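Reporting Whole Episodes: The Case for Counting the Untidy Trials

Opinion
January 15, 2021

The Stornarach program has spent the past year teaching two-armed robots to do ordinary work in a bedroom: straightening a sheet, moving a blanket, clearing away what has been left on a mattress. The results have been encouraging, and they have been quoted widely. It is the view of this essay that they have also been quoted carelessly, and that the fault lies in how our field agrees to count.

The headline figure from the Ladora test series is a completion rate of 91 percent. That figure is correct. It was obtained by scoring each step of the task by itself, with the scene put back in order by a person before the next step began. When the same learned controller was asked to carry out the full task from start to finish, with no help between steps, it completed 10 of 30 trials. Both numbers describe the same machine and the same software. Only the first reached the summary page.
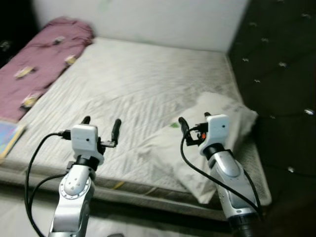

Why does a robot that performs each step well so often fail the whole task?

Small errors add up. A sheet left slightly crooked changes where the next grasp should be made, and a controller that has mostly seen neat starting points has little practice in recovering from a poor one. By the third or fourth step the robot may be facing an arrangement of cloth that was never part of its training.

The point is not new. Anyone who has worked with soft materials knows that cloth and paper do not return to a standard shape after they are handled. A rigid block that slips from a gripper is still a block. A sheet of paper that has been squeezed once is a different object for every attempt that follows, and a method should be judged on how it copes with that fact. 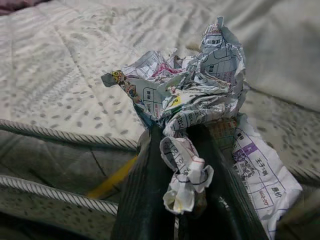

By Bheki Kruger
Contributing writer, Methods and Measurement

The Molefe protocol, which I helped to draft, was written in response to this problem. It asks for three things. The first is that a trial be defined as the full task, beginning with a bed in a state drawn from a fixed list and ending when the robot stops by its own decision or when the time limit is reached. The second is that every trial begun be reported, including those that end early. The third is that step scores, where they are given, be printed beside the full-task score in the same table and in the same size of type.

Objections have been raised, and some of them deserve a serious reply. Colleagues at Vandent have argued that full-task scoring punishes early research. A group that improves the grasping of thin material may see no change in its full-task score for many months, since another part of the system is still weak. This is true. I do not ask that step scores be abandoned. They are useful to engineers, who must know where the trouble lies. My objection is to presenting them to readers outside the laboratory as if they answered the question those readers are asking, namely whether the work gets done.

A second objection concerns cost. Full trials are slow, and a person must prepare the bed before each of them. In the Ladora series, preparation took more staff time than the trials themselves. I accept the burden. A smaller number of complete trials is worth more than a large number of fragments – 24 honest episodes will tell a careful reader more than a long list of single grasps. 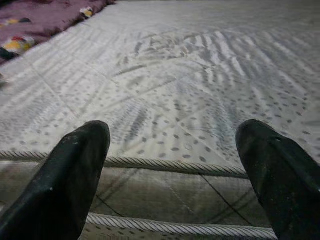 What the Camera at the Wrist Leaves Out

There is a related matter on which the protocol is, in my opinion, still too weak. Much of the recent gain in this area has come from cameras placed close to the gripper. They give the controller a detailed view of the edge it is about to take hold of, down to the trim and the stitching. They give a poor account of the rest of the bed. A controller that relies on them too heavily can be excellent at the near edge and have no sense of whether the far corner still needs attention.

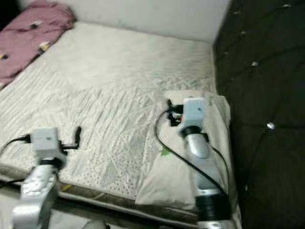

Scoring ought therefore to be done from a wide view, by people who were not present during the trial. At Stornarach, two reviewers now judge the final state of each bed separately, and a third is called on when they disagree. The wide view matters because so much of a bed lies out of reach of any single close look: the blanket bunched in the far corner, the pillow along the headboard and the wrinkled stretch of fabric between the arms all bear on whether a person would call the bed made. Reviewers have disagreed most often over wrinkles. We have not settled on a rule for them, and the protocol at present leaves the matter to judgment, with the reasons written down.

The revised text will be circulated in February. I would urge laboratories that intend to adopt it to begin by rescoring trials they already hold, using recordings of complete episodes where these were kept. Some published rates will fall. Editors and funding bodies should be prepared for this and should not treat a lower figure, properly obtained, as a sign that the work has gone backward.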